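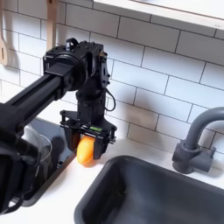
Arm at the counter, gripper on the orange piece, sink to the right.

Home Projects Notebook People Log in
Tavorstead > Kitchen automation > Notebook > July

We use cookies to remember your settings. Accept / Manage

July, started 9.40

Prep bench again. Toy pieces still, no real veg till Samina signs off the washdown. Job for today is pick, carry, put in pot, and note what a person on the line would be doing meanwhile. That second bit is what Skullilville are paying for so don't skip it like last time (me).

86 attempts logged by lunch. 35 of those needed somebody to reach in or restart. Too many. Mudassar's point: every reach-in costs more than the pick saves, you have to stop chopping, rinse, look over, decide whether it's stuck or just slow. He did the morning as "cook" and says he never got into a rhythm. Wants a light or a tone that says which it is, stuck or slow. Agreed. Omby can do a tone by next build I think.

Approach from straight above is OK for the rounder pieces. Long ones roll if the fingers close off-centre. Dropped close speed, better. Left the height offset alone, do not touch untill the wrist cable has been re-clipped, it's looping out further than I like.

Counter layout. Sink on the right of the working area is a nuisance for planning, anything that rolls that way goes in. Baloch suggested a board over it. No – the kitchen staff need the sink, that's the whole point, they share the counter. Keep it open and make the arm work round it.

Pot runs, afternoon

Green block into the steel pot on the glass hob. Hob off at the isolator, checked twice, sticker on the switch. Placing is easier than picking, not surprising. Trouble is finger clearance at the rim. With the gripper opened wide one finger is over the pot and the other is down outside it, so a low release means touching steel. Raised release height and the block just drops. Fine for a toy. Not fine for soup.

Carrot left out on the counter by the hob between runs, handy as a second target but whoever sets up next please put pieces back in the tub, vision keeps offering it.
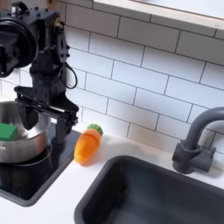 What Samina said

Came by at 3, stayed for most of an hour. She runs the staff side at Skullilville and will have to explain all this to the early shift, who do 400 covers on a bad day. Notes more or less as she said it:

- Early shift don't mind losing the repetitive loading. They do mind standing next to it being the one who fixes it. Is that a new job? Is it paid as one?
- Who is allowed to stop it. Her answer: anyone, no form to fill in.
- Two of the older cooks learned the trainees on exactly this task, picking and loading, it's where you get to talk. If the arm takes it, where does the talking go. Didn't have an answer. Wrote it down.
- Left-handed staff. The arm reaches in on the side they would use. Hadn't thought of it at all, should of.

Mudassar thinks we rota the minder role, an hour each, so it doesn't land on the same person. Samina sceptical, says it'll be the youngest every time whatever the rota says. Try it on paper first.

To do

- re-clip wrist cable BEFORE any height changes
- tone for stuck / slow (Omby)
- 6 more runs with release height halfway, note rim contact
- mirror the reach path, see if left-hand working is possible
- reach-ins need their own column in the log, not comments
- ask Samina for a quiet hour on the early shift, just to watch, no kit

Stopped 5.15. Arm parked, supply off.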